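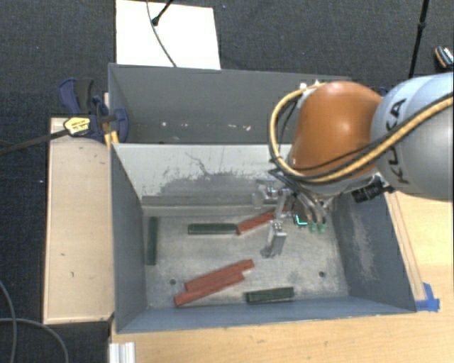
Subject: Re: Damson jam that won't set

Hello all, and hello Rodel,

Rodel Manalastas wrote:
> Made my first batch from the Skastholm tree in September, 3 kilos
> of fruit to 3 of sugar, and it's still runny. I've got a cupboard
> full of what is really a very nice sauce. Is it worth boiling
> up again or do I leave it be? Also, has anyone tried the Nasr
> preserving pan? My old one catches on the bottom.

Please don't throw any of it out! I've had runny damson more years than I'd like to admit, and it nearly always comes right on a second go. Tip the lot back into the pan, add the juice of a lemon for every kilo of fruit you started with, and bring it up slowly until you're sure the sugar has all melted again. Then boil it hard, and start testing on a cold saucer after five minutes. You want it to wrinkle when you push it with your finger. Fresh clean jars, of course, warmed in the oven.

I'd guess your fruit was very ripe, which is lovely for eating but not so good for setting. My neighbour in Jenisness picks hers when a few are still hard and a bit green at the stalk, and hers sets like a brick – you could stand a spoon up in it. I aim for somewhere in between and mostly miss.

As for the pan, I can't speak for the Nasr, but I bought the Grativero one two winters ago (the wide one) and have been very happy with it. Mine does catch if I wander off to answer the phone, so I've stopped answering the phone. My sister swears by rubbing a bit of butter round the bottom first and I've taken it up too, though it may only help with the scum.

If you'd still rather keep a few jars as sauce, it's wonderful with cold pork, or stirred into gravy in December when you're sick of cranberry. Do let us know how the second boil goes.

All the best,
Maureen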